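About Celidik

Celidik designs and supplies shape and color sorting materials for preschools, kindergartens and early learning centers. The company was founded by Isabelle Vachon, a former kindergarten teacher, and continues to operate as an independent business under her direction. Our materials are currently in use in 389 classrooms.

Our Purpose

Young children learn to sort long before they learn to count. They put like with like, change their minds, and begin again by a different rule. Celidik exists to provide schools with plain, well-proportioned materials that support this work. Our sets carry no characters, no sounds and no printed instructions on the pieces themselves. The teacher decides how a set is to be introduced, and the child decides how long to stay with it.

Our History

The company began with a single set of blocks prepared for one school. Teachers at neighboring schools asked for the same set, and then for replacement pieces, which they had found difficult to obtain from other suppliers. The sale of individual replacement pieces remains part of our service today. A school that has lost one hexagon may order one hexagon, in the color required, without purchasing a new set.

In 2019 the company adopted its present catalog, which is divided into two ranges.

Our Ranges

Pirkine is our introductory range, intended for children from the age of three. Each set contains blocks in a small number of solid colors. The shapes include the cube, the triangular prism, the hexagonal prism, the heart and the star. Pieces may be grouped by color or by shape, and most children will attempt color first.

Fendis is intended for children who are already confident with Pirkine. It adds further shapes and a series of activity cards for the teacher, covering patterns, simple sequences and sorting by two properties at once. The cards are bound separately so that they may be kept out of the children's reach.

Both ranges may be used with a sorting board. The board gives the child a defined place to work and makes it easier for two children to share a table. We recommend a pale surface, against which strong colors are easily distinguished.

Grouping by Color

In the first Pirkine activity, blocks of the same color are brought together on the board, whatever their shape. A cube and a triangular prism form the blue group. A hexagonal prism and a heart form the yellow group. A single green star belongs to neither and is given a place of its own.
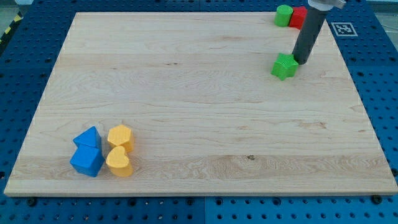
Services to Schools

Sanne Cuypers is responsible for school services and is the first point of contact for new customers. Schools may request a sample set on loan before placing an order. Introductory sessions for teaching staff are held each August, ahead of the new school year, and are offered without charge to schools ordering for the first time.

Replacement pieces are listed by shape and color in the back of the catalog. Orders for replacement pieces are accepted throughout the year, with no minimum quantity.

Page last revised 17/10/2019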